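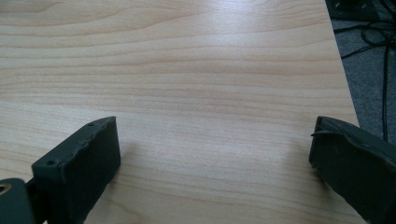
Users of the older Sutherland pads complain that the rubber goes first, long before the motor side gives any trouble, and a reply on the Vendo user list says much the same. Maker's answer was a thicker skin. Opinions differ on wether it helped.

Javumgate trials

The Javumgate trials are a run of side-by-side tests of hand-held grippers, held in Travville. Started in July by Vendo, a small tooling firm. Purpose: compare finger pads and jaw shapes on ordinary kitchen things before any of it goes on an arm.

Method

One operator, two grippers, a table. Each pad set gets 200 grasps, half on rigid items and half on soft or slippery ones. Slips are logged by hand. Pads are looked over after every 100 grasps and swapped when the operator calls it, no fixed limit. Items used include cups, tumblers with lids, baskets and small tins. Lids cause arguments (does a popped lid count as a slip? Currently yes).

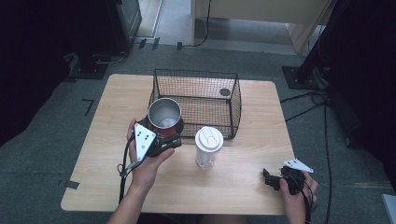

Two-handed grasp test, cup held in the left gripper.

Fingers and pads

Two shapes in the main series. Block finger, flat inner face, good on boxes and straight-sided cups. Tapered finger, better at getting hold of thin wire and handles, worse at anything heavy. Dark rubber skins on the block type. Wear shows up along the rim and tip, usually as nicks, sometimes a lifted edge. A lifted edge can catch on mesh and spoil a run, so those runs are marked and scored apart.

Results

First series: 600 grasps over three pad sets. The tapered finger had 68 slips across its own 200, most of them on round items. Block finger figures were held back pending a recount and have not been relesed. Camera placement was tested too, wrist against head. Wrist view was prefered for final approach, head view for keeping track of both hands.

Criticism

No second operator, so skill and hardware are hard to pull apart. Also no weights given for the items. A repeat on a powered arm is planned, controller not chosen yet.

See also: Parallel jaw gripper; Finger pad wear; Two-handed grasping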